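Kesstead Help Desk
Ticket 133
Subject: Drolow table, bags dragging and catching on the top
Opened by: Ayana Teshome, Dornemden workroom
Opened: 28 May 2026
Status: Closed

Hello, and thank you in advance for reading all of this, because I know I tend to go on. I'm writing about one of the Drolow tables we have in the Dornemden workroom, the one with the squarish light top, the round hole near one corner and the little gray brackets poking out at the sides. We use it for sorting small things in and out of clear plastic bags, and for most of the winter it was a pleasure to work on. Then at some point this spring the bags started to drag. You put a bag down, you go to slide it a few inches closer, and it grabs. It doesn't stick so hard that you have to peel it up, but it holds on just long enough that the whole bag bunches up and whatever is inside rolls into a corner.

What I'd like to know is whether the finish is going bad, whether we did something to it, and whether there is anything I can do short of swapping the top. I'm fond of this table and would much rather keep it.

Things I have tried so far, in the order I tried them, with apologies for my note-taking:

Dry microfiber cloth, whole top. No change at all.

Damp cloth with plain water, then a dry one. Better for the rest of that morning and then back to where it was by lunch, or maybe a bit worse. I was quite cheered up for a couple of hours there!

Different bags. We had a newer box of thinner ones, and I wondered whether the bags were to blame. The thin ones drag more than the thick ones, but the thick ones drag too. I also tried both kinds on the gray shelf by the window and they slid along perfectly well, so I don't think I can put it all on the bags.

Turning the table around so that people work from the other side. This was a suggestion from a coworker and I did it mostly to be polite, but I'm glad I did, because the drag moved with the table. The bad patch is in the middle, where everybody puts things down. Out by the edges a bag glides the way it used to. 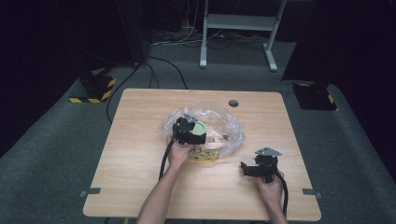

It is worse with small light things in the bag than with heavy ones, which surprised me. I would have thought weight would press the plastic down and make it grip harder. With a lid or some other flat thing inside, the bag folds under itself when it catches, and then you have two layers of plastic rubbing on each other as well as on the table, and you have to pick the whole business up and shake it out flat again. It's a tiny annoyance, but it's a tiny annoyance many times over in a morning, and I've noticed that people have started lifting the bags everywhere when they used to slide them.

I should also say what has been on this table, since I'm guessing you will ask. Nobody eats at it. No glue, no tape that I know of, although I can't swear to tape. In November we had a bottle of spray polish go around the whole workroom, a lemony one, and I believe this table got its share. I'm afraid I threw the bottle out when it was empty and can't tell you the brand. Since then it has been wiped with whatever cloth was nearest.

One more thing and then I promise I'll stop. If I wipe my palm slowly across the middle, it feels very slightly different from the edges. I wouldn't say sticky. More like the difference between a clean glass and one that has been rinsed but not washed. I can't see anything wrong when I look straight down at it, and the grain is as pretty as ever.

First reply from the help desk

Thank you for such a thorough write-up, Ayana. Please don't apologize for the length, it saves us a round of emails. From what you describe, the finish is very probably fine and you have a buildup on top of it. Spray polish leaves a thin film behind, and then each wipe with a cloth that has polish in it already spreads the film around again. The edges get less traffic and usually less polish too, as most people spray in the middle.

Before you wash anything, please do one small test. Pick a spot in the bad area no bigger than a playing card. Put one drop of dish soap in a bowl of warm water, wring a clean cloth out until it doesn't drip, and wipe just that spot, always in the direction of the grain. Go over it with a second cloth and clean water, dry it, and leave it for 20 minutes. Then slide an empty bag over it and compare.

Please stay clear of the cable hole with the wet cloth, and don't use anything scratchy, melamine sponges included. They feel soft, but they will change the look of a matte finish and there's no getting it back.

Follow-up from Ayana

I did the test spot this afternoon and it made a difference, I really think it did. An empty bag slid right over the clean spot and then slowed down as it reached the part I hadn't washed. I did it again with my eyes closed, with a coworker steering my hand so that I couldn't cheat, and I could still tell where the spot ended. The cloth came up a little grayish yellow, which was not a proud moment, as I'd have told anybody that this table was clean.

So I'm ready to do the whole top, but I have a couple of things to ask before I start, and I've put them together with your replies from our phone call so that it's all in one place for the next person who runs into this.

The soap and water took off a good deal on the test spot, but I had to go over it 3 times before the second cloth stayed clean. I take it that's normal, and that I should plan on the same for the full surface. You told me yes, and that it's better to do it gently three times than to lean on it once. You also told me to work in strips, going with the grain, and to dry each strip before starting on the next one.

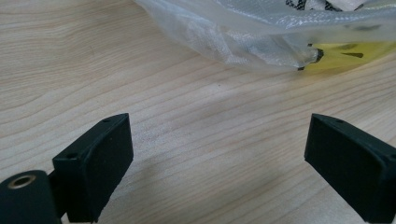
Can I use rubbing alcohol to speed this up?

Please keep alcohol away from this top. It can soften the finish and leave a dull patch that will drag worse than the polish film does. Warm water with a drop of soap is slower, but it's safe to repeat as often as you need.

I'm glad I asked, because there was a bottle of it in the cabinet and I had more or less decided.

The other thing we talked about was the static. On dry days a thin bag will cling to nearly anything, and you explained that some of what I was feeling may have been that and nothing to do with polish. It would fit with the light things being worse than the heavy ones. A light bag gets pulled flat and stays there, and a heavier one has enough inside it to keep moving. You suggested wiping the table with a barely damp cloth first thing in the morning, drying it, and giving it a few minutes before the bags come out. I said I would try this after the wash and keep a little log, and I did keep one, although it's written on the back of an envelope.

From the envelope:

First day after washing. Whole top done in strips, start to finish it took me most of an hour, with tea. Bags slide nicely, middle and edges the same. Very happy.

Second day. Still good. One slow bag near the cable hole, where I had been so careful with the wet cloth that I hadn't cleaned properly. Went back with a cotton swab and that took care of it.

Third day. Dry and windy out, and the thin bags cling a bit again before the morning wipe. After the wipe they were fine until late afternoon.

Fourth day. Forgot the morning wipe. Clinging, but no real drag, if that makes sense. The bag lies flat and is hard to pick up by its edge, but once it's moving it moves. Feels like a different problem from the one I wrote in with.

Fifth day. Wipe done, no complaints. Somebody else said the table felt new, and I hadn't told her I'd washed it.

There are still two spots I can find with my palm, both on the left as you stand at the brackets. They don't bother the bags. I'd call the drag problem solved and the cling problem managed, and I would be glad of your view on whether to do anything more, such as a wax or an oil. There is half a tin of furniture wax here, and it does say it's for light wood. 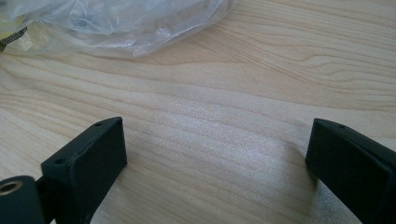 Asfaw replied that he would leave the tin shut. A wax would put back just the kind of film she had spent an hour taking off, he wrote, and plastic drags on wax even more than it does on old polish. The two spots she could still feel were most likely the last of the buildup, and one more gentle pass with the soapy cloth, whenever it was convenient, ought to lift them. If they were still there afterward and the bags went over them without any trouble, he would let them be. He added that the morning wipe was worth keeping through the dry months, and that she should wash her cloths without fabric softener, as softener is another thing that leaves a slippery layer at first and a tacky one later on.

Last note from Ayana

I had no idea about the fabric softener, and I'm sorry to report that every cloth in this workroom has been going through the wash with it for years. I have bought a new pack, and I've written TABLE on each one in laundry marker, so we'll see how long that lasts.

I did the extra pass. One of the two spots is gone and the other one I can only find if I go looking for it, so I've decided to stop looking. The wax has gone home with someone who has a bench it will suit.

While I have you – one of the little gray brackets at the side turns a tiny bit when I push on it with my thumb. It's the right-hand one. It doesn't affect anything and I only noticed it because I was down there drying the edge. If there's a screw I should be tightening, could you tell me which size of driver to use? I don't want to start guessing at it.

Thank you both so much for your patience with me and my envelope.

Help desk

Happy to hear it, Ayana. We'll close this one as a polish buildup, cleared with soap and water. The bracket we'll open as its own ticket so that it doesn't get lost under this one, and Asfaw will send you the driver size once he has looked up which bracket you have. Please leave it as it is until then, a slight turn does no harm.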